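4.2 Charging spots on shared tables

Second part of the survey looks at where people leave a phone while it charges. We covered 108 tables in the Kevesley and Clumus buildings, home desks left out (see 4.4). Field notes by Langat and Khokhar, coding by Galanis. Rules for coding as in 3.1, with one change: a cable counts as "loose" if no clip, tray or hole in the table holds it anywhere along the top.

Most common layout by far was the simplest. Phone flat on the table, cable out of the bottom end, strip brought up onto the table top. Fig. 3 is typical of this group. Strip on the table was coded separately from strip on the floor, becuase the two lead to different cable runs. With the strip on top the cable tends to be short and gets left where it falls. On the floor, the cable has to come over an edge, and that is where most of the wear was logged. 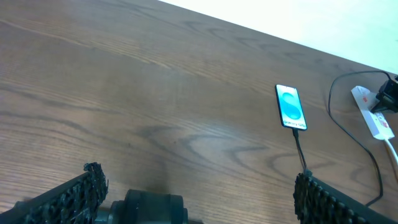
Fig. 3. Wood table top with phone, black charging cable and white power strip. Screen lit.

Of the 108 tables, 19 had a clip or tray of any kind. Lower than expected. Raptis had guessed closer to half, going by the furniture orders. In interviews people said the clips were in the wrong place, or they had never noticed them. A few had pulled them off to wipe the table. One group at Clumus had moved theirs to the underside and then forgot which table it was.

Second point, slack. Cable length was taken along the cable, plug to plug, with a cloth tape. Over 225 cm was rare and we dropped those from the plots. Where the slack ends up matters more for the user than the length itself. Slack lying on the table makes a loop, the loop gets an elbow or a cup on it, and the phone moves. Loops were coded "open" (one wide curve) or "bunched" (crossing itself, tied or wound). Open loops take more room but came loose from the phone less often in our logs. Bunched ones were mostly under other things and hard to score. Two coders disagreed on those more than on anything else, see the kappa values in Table 6.

Wide curves across a wood top came up again and again in the notes, often with cardboard or other packing material still standing near by. Clutter was not scored in this round. Gavalas has a seperate scheme for it, to be tried in August.

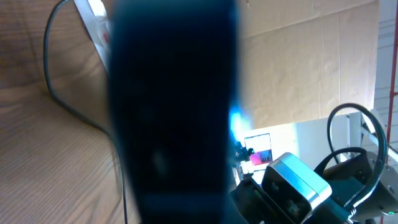 Does a longer cable mean more slack on the table?
Only when the strip is on the table too. With a floor strip most of the extra length hangs below the edge, and the part on top stays about the same.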